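# The return of the wooden bowl

The town of Ornemham had a bowl factory until the early 1980s. It turned out salad bowls, bread plates and egg cups by the truckload, and when plastic got cheap it closed. The shed is still there on the Clistska road, with a tyre business in one half of it.

Wooden bowls didn't disappear with the factory, but they did slide out of daily use. They went to the top of the cupboard, or into the garage to hold screws. The ones sold in gift shops were mostly varnished thick as a boat, and looked better than they worked.

Now they are back on the bench, and a good many are going to households with small children. Yan, a two-room shop off the main street, sold 1,300 plain bowls last year. The shop's best seller is an unvarnished bowl 17 centimetres across, and the people buying it want something for fruit, for keys or for the play kitchen in the corner of the lounge room.

The play kitchen buyers are the surprise. Toy food used to come with its own plastic plates and a plastic pot that cracked by winter. Parents who have been through one set often skip the crockery the second time and hand over a real bowl from the cupboard. It's heavier, so it stays put when a three-year-old drops a capsicum in from a height. It doesn't ring like a steel one. When the child moves on to trucks, the bowl goes back to holding mandarins.
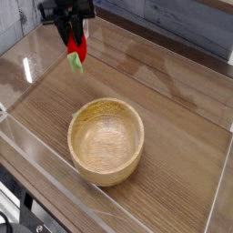
Pale timber has the edge in this trade. Dark bowls hide stains, and for a long time that was the sales pitch, but a light one shows up whatever is put in it. Red toy fruit against blonde wood is easy to see and easy to sort. The grain also does some of the decorating. Makers who work with light timber tend to leave the outside alone for that reason and spend their time on the rim.

The rim matters more than most buyers think. A thin one looks elegant on a shelf and chips the first time it meets a tap. A thick rim with the corner rounded right over will take knocks for years, and it gives small hands something to hold. Steep sides help too. A wide, shallow bowl is fine for salad, but peas roll out of it, and so do toy ones.

Prernum, a workshop an hour inland, makes bowls in batches through the cooler months from April. Blanks are rough-turned, stacked in a shed to dry and then turned a second time once they have stopped moving. The second turning takes out the warp. Skipping it saves weeks and produces a bowl that rocks on the table, and there are plenty of those around. To check one in a shop, set it on a flat counter and press on opposite sides of the rim.

Care is simple enough. Wash the bowl by hand in warm water, dry it straight away with a tea towel and stand it somewhere with air around it. Keep it out of the dishwasher and off the windowsill. If the inside starts to look grey and feel furry, rub it back lightly with fine sandpaper, wipe it out and put on 2 thin coats of food-safe oil, a day apart. Leave the excess on for 20 minutes, then take it all off – a sticky bowl has had too much.

Marks from toys are another matter. Painted fruit can leave flecks of colour on a rim, and so can felt and crayon. A damp cloth with a little bicarb shifts most of them. Texta goes deeper and will need the sandpaper.

Second-hand bowls are worth a look before buying new. The old Ornemham ones turn up at garage sales and are usually sound under the varnish, which comes off with a scraper and an afternoon's work. Check the base for cracks running in from the edge, and leave behind any bowl that smells of turps.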